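指の間隔

マルレーネ・ザウアーラントが共同工房カメンツィントに着いたのは、午後の四時を少し過ぎたころだった。四月に入っても階段は冷えていて、手すりに触ると指先がかじかんだ。

もう一人のマルレーネは先に来ていた。リンデマンのほうである。工房では二人とも名字で呼ばれている。

「左が渋い」とリンデマンが言った。

ザウアーラントは上着を脱ぎ、グリッパーを受け取った。手で持って使う型で、灰色の筐体は三度作り直している。握ると黒い指が二本、向かい合って閉じる。たしかに左がわずかに遅れた。

「ねじは」

「締めた。緩めてもみた。変わらない」

筐体を開けると、リンクの軸に細かい削り粉がたまっていた。綿棒で取り、軸を抜いて明かりに透かした。少し曲がっている。ペルヴァリに注文した軸はまだ届いていなかった。引き出しを探すと、前の型に使った長さ70ミリの棒が残っていた。

「切れば使える」

「硬いよ、それ」

「時間はある」

リンデマンが万力を空け、ザウアーラントが金のこで切った。やすりをかけ終えるまでに11分かかった。リンデマンは作業のたびに時間を帳面につける。フェスヴィルの鉄道で働いていたころからの習慣だという。

軸を入れ、筐体を閉じた。握る。左右が同時に動いた。もう一度握り、ゆっくり開いた。指先は5ミリほどの隙間を残して止まった。

「閉じきらない」

「ストッパーが当たってる。前の軸より太いんだ」

二人は黙ってそれを見ていた。紙をつまむには広すぎる。鉛筆なら持てる。ミュニエの店に見せる約束は来週で、持たせるものはまだ決めていなかった。

「鉛筆にしようか」とリンデマンが言った。

「ストッパーを削るよ」

「今日?」

ザウアーラントは答えずに、もう一度筐体のねじに手をかけた。リンデマンは帳面の新しい行に時刻を書き、湯を沸かしに行った。戻ってきたとき、削り粉は作業台の端に寄せてあり、ストッパーは外されて布の上にあった。

「どのくらい削る」

「2ミリ。それで見る」

リンデマンはカップを置き、万力のハンドルを回した。

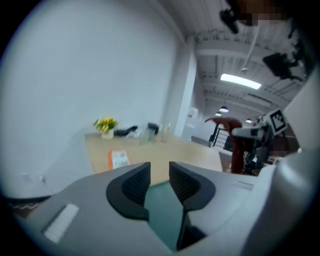

灰色の筐体と二本の黒い指。奥は黄色い花の鉢を置いた机。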